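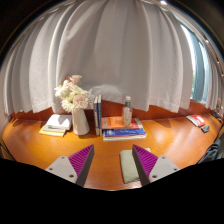

How often should I wipe down a wooden desk that stands by a window?

Once a week with a barely damp cloth is plenty, and then go over it again with a dry one.

Dear all,

Anatole Rolland wrote on September 21, 2022:
> My desk backs onto a white curtain and the hem leaves lint all along
> the backboard. Do I take the curtain down, or just keep dusting?

Anatole, I had the very same bother when we lived in Illby, and I'm so glad you asked! Leave the curtain up for now. Shake the pleats out gently with the window open, start at the top (a chair helps), and only then do the backboard and the desktop, or you'll be dusting twice. I keep a soft cloth folded right on the desk, and it gets used far more than when it lived in the closet. Wash the curtain every 6 months or so, on cool, and hang it back up damp so the folds drop nicely.

Warmly,
Yolanda Strickland

3 comments

Mallel: Damp hanging works, mine never needs ironing.

Tindier: What about polish?

Dunleavy: Tindier, very little on a glossy top, it smears.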